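**Hivside Retirement Relocation Guide: progress report, 12/05/2023**

To: Kulsoom Lodhi
From: Reginald Benavides

We said we would rank towns for people leaving work on a modest pension, and we have a ranking. It has survived two drafts and one fairly heated phone call from Imley, which learned its draft position before I meant it to.

The long list is down to 71 towns. Each gets a score for rent, property tax, distance to a hospital, and what the grant application called "livability," a word I wrote and have regretted since May. For now it means sidewalks, a library open past five, and a bus that runs on weekends. Imley has two of those and feels strongly that it has all of them.

Rent figures are finished. Property tax is finished except for Baluyot, where the assessor's office answers email by mail. The letters are very courteous. Three have come so far, and none has contained a number. I have left the tax column for Baluyot blank and will fill it with the state average if the fourth letter is also about parking.
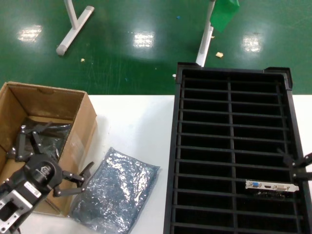

Kulsoom, after reading the draft, wrote back that the hospital score rewards a town for having a building and ignores whether anyone over 65 can get an appointment in it. She asked for waiting times or a smaller weight on that column. She also wondered who had decided that golf was livability.

I had. Golf is out. Waiting times are in for the towns whose clinics will give them over the phone, which is roughly half, and the weight has been cut for the rest. Jilby fell eleven places overnight, most of it golf.

Spending is under budget, mainly on travel. I had planned to visit the top ten and have been to four, one of them twice on account of a detour. The remaining trips are set for early 2024, when I'll see how the warm-weather places look in the off season and how the cold ones look when nobody is trying to sell me a condo.

Still open:

- Baluyot tax figures
- a reply to Imley
- permission to quote renters by first name
- a title with no "best" in it

The next draft goes to you once the waiting times are in.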